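Notebook, July - knitwear, Tandholm flat, bedroom

Started just after 9 in the morning. Window side was already bright, so I pulled the curtain a little way and left it there for the rest of the session. Bed made up first, bedspread pulled up over everything and smoothed by hand. I didn't iron it. Last time, in the Bellamy room, we ironed the cover and it made no difference to how the knits lay, and it cost us half an hour.

Job for today was the knitwear from the Trondinum box. Six pieces on the list, five of them straightforward. The pink one is entry 466 and I left it to the end, as it is the softest of the lot and I wanted the fold settled on the others before trying it.

Fold used is the one from Memo: lay flat, front down, sides in to the middle, sleeves back along the sides, then up from the hem in thirds. Works well on the cotton jumpers. The grey one took two goes, as the sleeves are long and stick out past the hem if you lay them straight. Turning the cuffs up once sorts that out. I have written it on the card.

Note on the bedspread - it is a bit too soft for this. Anything dragged across it takes the cover along and you get a ridge under the garment that you then have to pat out. Lifting and putting down is better than sliding. A table would be better still but the one in the kitchen is too narrow for a jumper with its sleeves out.

466, pink sweater, on the bed:

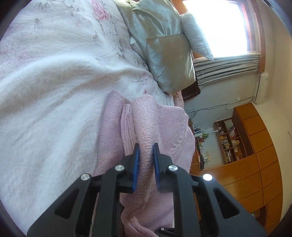
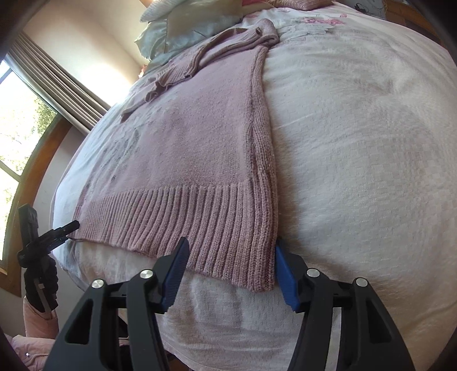 Knit this fine does not hold a crease the way the cotton does, so the usual order needs changing for it. A fold pressed down with the flat of the hand comes back up as a soft roll, and if you leave it the roll works its way along. The hem is the part to go by. It is deep and ribbed and stiffer than the panel above it, and with it spread out as it is in the second picture you get a proper squared corner to line things up with. The panel itself is smooth and slightly fuzzy and gives you nothing to judge by except the edge. That thick ribbed edge down the right wants to roll inward, so flatten it before anything else is folded over it, otherwise the roll ends up inside and the whole thing sits lopsided on the shelf.

Picking it up by a single thickness is a bad idea. The knit stretches where you hold it and the rest stays put. A good thick fold, like the raised one in the first picture, spreads the weight more evenly and should be kinder to the stitches. I would take it by the hem or by a fold with the ribbing in it, and keep off the plain panel altogether.

Changes to the card for fine knits:

Hem first, squared up, before touching the sleeves.
Side edges flattened by hand from the hem upwards.
Sleeves laid down loosely, no pressing.
Halves, as thirds makes it too thick in the middle.
Store on top of the pile.

I have not changed the card for the cotton ones.

Checked the box against the list afterwards. All six there. The label for the green cardigan has come off and is tucked in the pocket - needs a stitch or a safety pin. Two of the others want a going over with the lint comb, which I could not find. I think it is still in the drawer at Bellamy.

For next time: bring the firm board from the cupboard and put it under the bedspread, see if that stops the ridges. Also try the pink one with tissue in the fold. If the tissue keeps the roll from coming back up I will add it to the card, and if it does not we stay with halves.

Packed up at 5. Curtain back open, bedspread left on.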